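**Rerkamik** is a software planner for robot handling of cloth, maintained by Gralcombe and first released in October. It takes camera views recorded at the gripper and outputs short motion plans for lifting, moving and unfolding household textiles. Its developers call it "general purpose," a label that its published tests do little to support.

The planner works in 4 stages: segmentation, grasp proposal, path search and execution checks. Folded bedding is treated as a stack of layers, and the grasp module picks an edge by scoring visible creases. Patterned fabric is a known weak point, as printed motifs can be scored as folds.

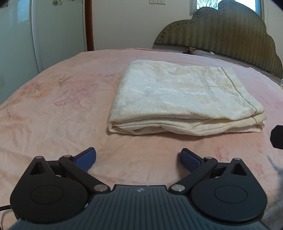

Gralcombe reports an 80 percent success rate on single-layer grasps. The figure counts any lift in which cloth leaves the surface, including lifts that pick up 5 layers when one was requested. Harasym, a competing package, uses a stricter measure, so the two cannot be fairly compared.

Support for the Berneo controller is listed as stable, although the release notes describe recovery after a dropped grasp as "planned." No independent replication had been published as of February 11, 2026.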